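Part 3 of the house guide for Skurngate, picking up where the washing line left off. If you haven't put the rack together yet, go back to part 2 and do that first, because everything from here on assumes it's standing up and not wobbling.

## 3. Hanging shirts on the small rack

I'm Sointu, I look after the wardrobe side of the house, and I've hung up more printed shirts than I care to think about. Merja wrote the first version of this section and I've kept most of her steps, just put back the bits people kept coming to ask me about. It covers T-shirts, thin short-sleeved shirts and anything else that goes limp the moment you pick it up. Coats and heavy knits are in part 5.

### Before you start

You'll want:

- the white rack, set on a flat table with a bit of clear space in front of it
- plastic hangers, the light ones from the Wamum box
- your shirts, dry, and the right way out

I work at a table 95 cm high and find it kind to my back. Halvard is a good deal taller than me and puts his rack up on the long bench instead - do whatever suits you.

**Note:** The rail carries 4 kg and not a gram more. That's plenty for summer shirts, but it goes surprisingly quickly once somebody adds a pair of jeans. Please don't add a pair of jeans!

### Getting the shirt onto the hanger

1. Stand the rack towards the back of the table, so the rail isn't in the way of your elbows. Give it a gentle push at the top. If it rocks, turn the foot until it sits flat.

2. Pick out one shirt and give it a good shake. Do this away from the rack (I've knocked mine over doing exactly this, twice in one morning).

3. Lay the shirt down with the front facing up and the neck pointing away from you. Smooth the sleeves outwards. You're not ironing it, so don't fuss.

4. Undo any buttons at the neck. On a T-shirt, skip this one, obviously.

5. Take the hanger by its hook and slide it in from the **bottom hem**, up through the body of the shirt, until the hook pokes out of the neck. I know it's quicker to shove it in from the top, and I know everyone does it, but that's how we end up with necks like soup bowls.

6. Work one shoulder onto its arm of the hanger, then the other. Go by feel and let the seam tell you where it wants to sit.

7. Lift the whole thing by the hook and let it drop straight. If it hangs in a twist, one shoulder has usually slipped. Hold the fabric near the top with one hand, find the bare arm of the hanger with the other, and ease the cloth back over it.

**Caution:** Don't tug at the hem to pull out a twist. The plastic hangers bend a fair way before they snap, but they do snap, and the broken end is sharp enough to go through thin cotton.

### Getting it onto the rail

8. Start at the far end of the rail and work back towards yourself. That way you're never reaching over a shirt you've already hung.

9. Hook on with all the openings facing the same way. Leonie likes hers facing the wall, I like mine facing the room - pick one and stick to it for the whole rail.

10. Leave a gap of two fingers between shirts. Bright prints and pale plain ones can hang side by side as long as everything is properly dry.

11. Keep the last hanger clear of the knob on the end of the rail. The knob stops hangers sliding off, but a hook jammed up against it is a pain to get free again.

### If it isn't going well

**The shirt keeps sliding off one side.** The neck is too wide for the hanger. Use one of the wider Dekel ones, or wind a bit of wool round each end, which was Florêncio's idea and works beautifully.

**The rack leans forward.** You've hung everything at one end. Move a few shirts along until it straightens up.

**You can't tell front from back.** Look for the label inside the neck. With busy all-over patterns I've stopped trusting the print, it's fooled me far too often.

**The creases won't drop out.** Leave the shirt hanging for 20 minutes before you reach for the iron. Most light fabrics will sort themselves out, and the stubborn ones go in the basket for part 4.

Spare hangers are on the shelf under the stairs. Put the cracked ones in the tub by the door and I'll take them away.
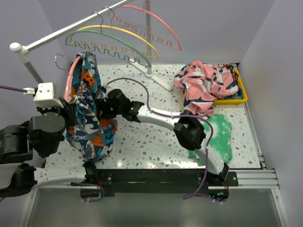
*Patterned shirt with a pink hanger, next to the white rack (see step 7 for twists).*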